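February, 2:40 pm. Bedroom trial, mat notes

Tile mat back on the bed after airing. Rows lie straight down the middle. Miroslava thinks the pink border has shrunk a little, so I measured the long side again and got the same as last time, give or take the pull of the tape. Leaving it alone.

Clothes go on top of the mat today, straight on the tiles, no sheet between. Question from Hooman was whether folded things slide on it more than they do on cotton. Black things first, folded over the white and grey cloth. Pink garment kept to the side near the edge until the dark pile is finished.
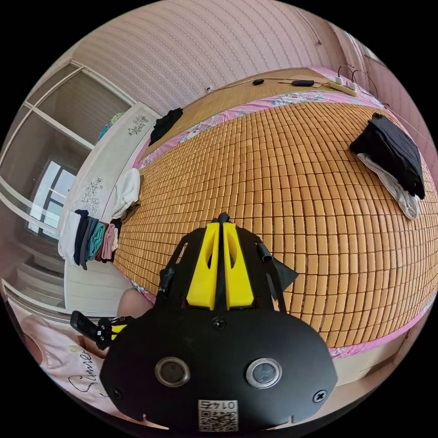 Folding on the mat is slower than on the table. Sleeves catch in the gaps between tiles if you drag them, so lift and set down. Thin fabrics are worse for this than thick ones. Aino does the first fold in the air and only lays the thing down for the second, and her piles come out squarer than mine. Will try it her way next round.

Charger and power strip stay on the headboard ledge. Keep the cables up there too, off the mat.

Timing: allow 90 seconds for a top, more for trousers. I ran over on both.

To do:
Ask Halldóra for the second mat, the Dirnero one, to compare the gaps.
Wipe tiles with a damp cloth, no soap.
Check the border stitching at the corners, 2 loose threads noted last month.
Marta wants the pink things folded with the print facing up. Fine by me.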